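About Plasance

Plasance makes drivers, dimmers and control gear for commercial lighting. If the lights in your office fade up politely in the morning instead of slapping you in the face, there is a box above the ceiling tile doing the work, and we would like it to be one of ours. You will never see it. We have made our peace with that.

How we got into this

The company started because Divya Panicker could not stand a flicker. She was managing refits for a chain of dental offices, and every site had at least one treatment room where the lights shivered when dimmed below 40 percent. Patients lying on their backs with their mouths open have very little to do except look at the ceiling, and they complained. The fixture maker blamed the dimmer. The dimmer maker blamed the fixture. Divya took one of each home, opened them up on the kitchen counter, and found that both companies were right.

Her first driver was ugly and the size of a meatloaf. It also dimmed smoothly down to nothing, and the dentists bought 66 of them. The following July she quit her job and rented half of a former carpet showroom, where we stayed until the other half became available.

What we make

The Clemov is our standard driver, and it pays most of the salaries. It comes in four power ratings and fits the usual linear fixtures and panels. People ask what the name means. It was the only one on the list that we could all spell.

The Hutden is the outdoor version, sealed against rain, dust and landscaping crews. It goes in parking lots, loading docks and the undersides of canopies, and it costs more than the Clemov for reasons our sales team will explain at whatever length you allow.
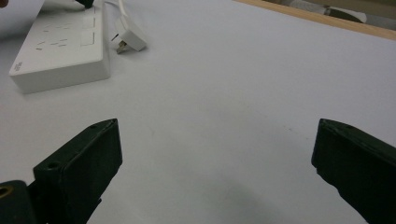
Then there is the Đào, a wall control with one knob and no app. We were told firmly that the market wanted an app. We built one, used it for a month, and went back to the knob. The Đào now outsells everything except the Clemov, mostly to schools and churches, where the person adjusting the lights is rarely the person who read the manual.

How we work

Every driver we ship is run at full load for 100 hours first. This is slow and it makes one of our rooms very warm, but it catches the units that were planning to fail in week one. The rest carry a seven-year warranty. To claim on it, send us the serial number and a sentence about what went wrong. One sentence is plenty – we have received essays.

We publish wiring diagrams for everything we have ever sold, including the meatloaf. The catalog lists 2863 fixtures we have tested our drivers with, and says which ones we don't recommend. A few manufacturers have written to us about that second part. The list stands.

We don't make bulbs, smart speakers or anything that changes color to match your music. There are plenty of companies that do, and they seem to be enjoying themselves.

Working with us

Most of our customers are electrical contractors and lighting designers, along with the occasional building manager who has had enough. Orders of a single unit are fine. Send a drawing if you have one, or a photo of the old driver's label if you don't, and somebody who knows the product will write back, usually by the next working day. On Fridays in summer, allow for Monday.

Page last updated Sun 4 January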